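Buying the Bralbridge egg round, eight months on

I said I would write up how the purchase went once I had a couple of seasons behind me. Several people have emailed since the spring, mostly asking about price and whether I would do it again, so I'll try to cover both.

The business is a delivery round. It came with a list of customers, a used van, two folding tables, a cash tin and the right to keep using the name for two years. It did not come with any hens. The eggs are bought in from two farms out past Nodwood, and I sort them, box them and drive them to houses, two cafes and a bakery. When people hear I bought an egg business they picture a barn. I have a garage with shelves.

The seller was Mirjam Sutter, who had run it for a long time and wanted to move closer to her daughter. She had it listed with a broker called Oberholzer for most of a winter. I called in February and we met at her kitchen table the same week.

What I looked at first

She had kept paper order books, one per year, and she let me take three of them home. I added up every page. The listing said 700 dozen a month and the books came out a bit under that in summer and a bit over from October on, so I was satisfied with the number. What the listing didn't say was that a big share of it went to one customer, the bakery. If the bakery left, the round would barely pay for its gas.

I asked for two things because of that. One was a lower price, and I got a small reduction. The other was an introduction to the bakery owner before I signed, with Mirjam in the room. He was friendly enough and said he would stay as long as the eggs were the same and came before 6 a.m. He has stayed.

The bank was less interested in the order books than I was. They wanted tax returns, and hers had the egg income mixed in with some bookkeeping she did on the side. Her accountant separated it out, which took three weeks. If you are selling something small like this, do that part before you list it.

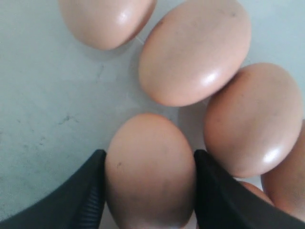 Training and handover

The contract gave me 24 days of handover. I would ask for that again, or more. For the first part I rode along and wrote down gate codes, dogs, who pays by check, who leaves a cooler on the porch and who wants a text. After that I drove and she sat in the passenger seat. By the end she was mostly looking out the window.

We lost a few customers in the change. I had expected more. I sent everyone a letter with both our names on it, and I kept the prices where they were for 90 days. When I did raise them in June, I got two complaints and one cancellation, and the cancellation came back in the fall.

The van

I should have had the van looked at by somebody other than the shop she always used. It needed a transmission in my second month. Turel, the garage on the county road, did the work and gave me a fair price, but it still ate most of what I had set aside. The contract said "as is" and I had signed it, so that one is on me.

Money

I'm not going to post the full figures. After the loan payment, gas, boxes and eggs, I clear about what I made working part time at the hardware store, for a similar number of hours, though the hours are earlier. The loan will be gone in four years if nothing else breaks. At that point it looks a lot better.

Would I do it again? Yes, with a mechanic's report on the van and a clause that pays part of the price later, tied to how many customers are still ordering after a year. A cousin who has bought two small shops told me about that kind of clause - a month after I closed.

Next job is finding a second bakery. I have talked to one on the far side of Bralbridge and they want to see how I manage through the holidays first. I also need a second shelf unit for the garage before November, so if anyone local is getting rid of one, send me a note.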